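Dead weight
What the bowl does to the reading, and why capacity runs out sooner than the box suggests
By Mitali Talukder

Most kitchen scales sold for home use give their capacity as a single figure. On the Skimell that lives in my kitchen in Giltham it is 3000 g, printed on the underside next to the battery cover. The figure covers everything on the platform, crockery included, and pressing the tare button doesn't change it. Tare sets the display to nought. The load cell is still carrying the dish.

With light plastic bowls this hardly matters. With stoneware it does. My largest mixing bowl, an old Vlachou with a foot ring, weighs 1647 g with nothing in it. Tared on the Skimell it leaves 1353 g for flour, water and whatever else the recipe wants, and a double batch of bread dough goes past that before the second lot of water. The display then shows a row of dashes, and the running total is lost.

I weighed the rest of the cupboard one Saturday and wrote the results on masking tape, one strip under each piece. A serving plate came to 641 g and the middle bowl of the set to 383 g. Knowing these figures means a dish can be weighed full, straight from the oven shelf once it has cooled, and the contents worked out by subtraction. It also means the scale can be switched off halfway through.
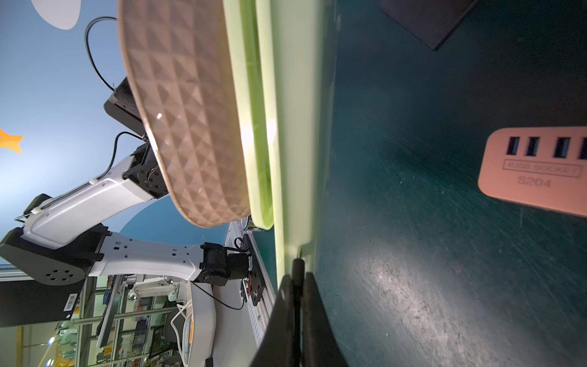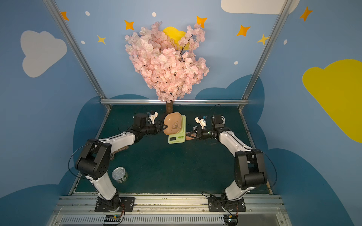 Where the display sits decides which dishes a scale can be used with. Makers put it on the platform side, on a sloping lip, or on the front edge, and a low, wide plate will hide the first two from anyone standing over the worktop. The light green scale in the second picture has its dark display on the front edge, in a row with three small green buttons, and that arrangement suits a plate with some overhang provided the eye is low enough to see beneath it. From full height the same plate will cover the digits. The usual remedy is a narrow bowl, upside down on the platform and tared, with the plate set on top of it.

Height brings its own trouble. A dish standing on another dish moves if it is knocked, and a wide plate set off centre puts most of its load over one side. Cheaper scales with a single cell under the middle of the platform can read differently at the edge. To test for this, put a full tin of tomatoes in the centre, note the reading, then move it to each corner in turn. Mine varies by 2 g, which I ignore for dough and not for yeast.

Farzana Weerasinghe, who repairs shop scales and has a bench full of domestic ones, is strict about the surface underneath. A folded tea towel is enough to upset a reading. So is a crumb under one foot. She switches the scale on with the platform bare, waits for it to settle, and only then adds the bowl. Switching on with the bowl already there works on most models, but the start-up reading becomes the zero, and on some the overload warning then comes at an odd point.

Slow pouring is the other common fault. Many scales hold their zero steady by treating very small changes as drift. Sugar trickled in from a spoon can be partly swallowed by this correction, and the reading comes out low. Weigh small amounts in a separate cup, in one go, and tip them in afterwards. The Oteo pocket scale I keep for salt and yeast is less inclined to do it, but its platform is too small for anything wider than an egg cup.

Batteries should come out if the scale is to be put away for the winter. A weak cell gives slow, wandering figures well before the low-battery sign appears. Store the scale flat, with nothing stacked on it, least of all the big bowl.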